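Inherited a woodlot with my sister and feeling out of our depth - where do we start?

Posted by Aoife Quinlan
Forest Owners' Help Board > New owners
Sun 4 December

Hi all! My sister and I became the owners of 56 acres outside Sterkmont this year. Our uncle had it for most of his life and we both loved walking it as kids, but neither of us ever held a saw or talked to a forester. It's mostly mixed hardwood with a block of spruce on the north side that he planted. I'm thrilled about it and also slightly scared of it!

Two things I'd love help with. First, how do you get a management plan made without handing over all the decisions? The one forester who came by was polite, but he kept turning to my husband, who isn't an owner and was mainly there to hold the dog. Second, are there groups where women who own forest land meet up? My sister lives three hours away and would join online, I'd go in person.

We've got no debt on the land and no rush to sell timber. The old plan ran out years ago. I have a folder of my uncle's maps, most in pencil, and a receipt for spruce seedlings, and that's the paperwork.

Francine Dufour
Member, Zultamholm

Oh, congratulations, what a lovely thing to take on with a sister! I've owned 20 acres by myself for a good while now and I still get excited every time I unlock the gate.

On the plan: write down what you want before anybody with a clipboard shows up. One page is plenty. When I did mine I put "keep the big beeches, fix the wet road, some income but not every year, no machines in the hollow." The forester I hired read it in my kitchen and we spent the rest of the visit talking about those things. If yours hands you a plan that doesn't mention your page, send it back and ask for another draft. You're the client.

Then walk the land with whoever writes it, the whole way, and ask what he or she would do if it were left alone for 10 years. I learned more from that answer than from the whole printed plan. Take your uncle's pencil maps along too. Old maps often show springs and corner stones that never made it onto the official ones, and a missing corner stone is a headache you want to find out about early.

As for being talked past, yes, it still happens. I've had it with truckers, a road contractor and one very nice man selling fence posts. What helped me was putting my name on every email and setting up the visits myself, and leaving other people at home the first time. You and your sister should also agree on which one of you signs for what, in writing. Buyers and contractors like a single contact, and if you don't choose one they'll choose for you.

I do all my forest paperwork on winter mornings and it's become one of my favorite parts of the year, believe it or not.
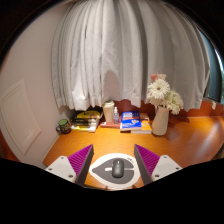
The desk by the window, long curtain and all.

Get a ring binder with a section for each stand. Every time you go out, write the date and what you noticed - blown-down trees, deer damage, where the water sits. After a couple of years you'll have something better than any plan you could buy. My early pages are full of spelling mistakes and question marks and I wouldn't part with them!

One more thing on that spruce block. Find out when it was planted (your seedling receipt may tell you!) and whether it has ever been thinned. If it hasn't, that's the one part I wouldn't leave for too long. Tall skinny spruce that have grown up tight together can go over in a storm once you finally open them up, so get advice on how much to take at a time.

Si-eun So

Just get three quotes and go with the one who picks up the phone. Worked for me.

Eun-ji Ha
Group host, Mirkik

Welcome, Aoife! For your second point, yes, there are groups and I'd love to see you both in ours. We're the Mirkik women owners' circle and we meet once a month, in the woods when the weather allows and online from December to March, so your sister could start right away. It's free. Some members have owned land for decades and some got the deed last month, and there's no such thing as a silly question. Last time we spent the whole evening on culverts and it was great fun!

We also run a chainsaw basics day in March with Bit-na Do teaching. She keeps it to 10 people and brings safety pants in small sizes, a bigger deal than it sounds if you've ever tried to work in a pair made for a man a foot taller. Even if you never plan to cut a tree yourself, it makes talking to a logging crew so much easier.

I agree with Francine on nearly everything, except that I'd bring your sister along on the first visit if she can make the drive. Two owners asking questions is hard to talk past. Send me a message through the board and I'll add you both to the list.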